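Things on a Black Cloth
Gallery by Leonor Valente

The dark cloth from Ultovgate was sold to me as a backdrop that "lies flat and disappears." I have my doubts on both counts. It cost 1,098 points on my Gakwood card, which I had been saving for a lamp, so I feel entitled to be picky. I laid it out on Tuesday with some small stuff from the house and looked hard at what I got for my points.

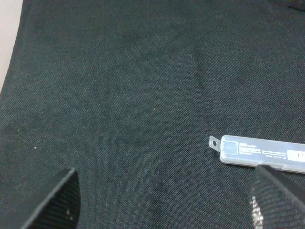

Slim clear plastic case, lower right. Lies flat? See the wrinkle across the upper middle.

The seller's page says lint won't show. I would like to know who checked. The weave is decent, I'll give them that, and you can pick out single threads up close. My friend Azevedo says to iron it. I say a backdrop at that price should come ready to use.

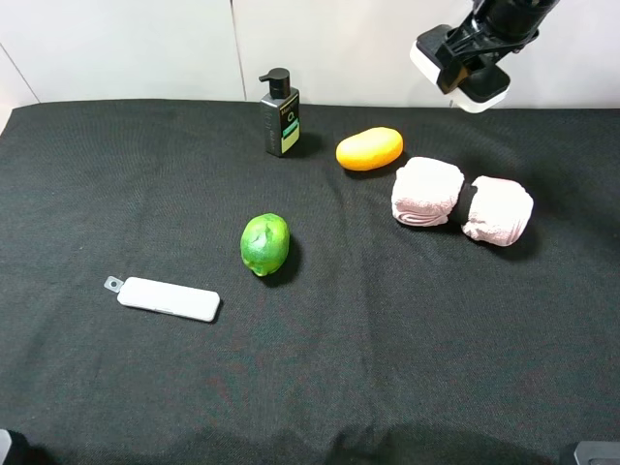 Pump bottle, orange oval, pink rolled towel, green lime shape, white case.

Color does stand out on it, and the green wins easily. I'm less convinced about the dark gray bottle, which needs a lighter background if you care about its outline. The folds are still there, too. 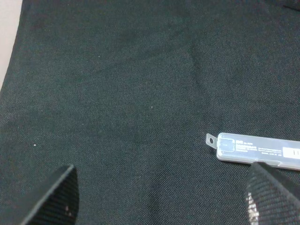
Long, narrow clear case at right, with white specks on the cloth.

So much for the lint claim. I have 2 more weeks to return it and haven't decided. Drerkulero makes a gray one, supposedly wrinkle-proof. We'll see.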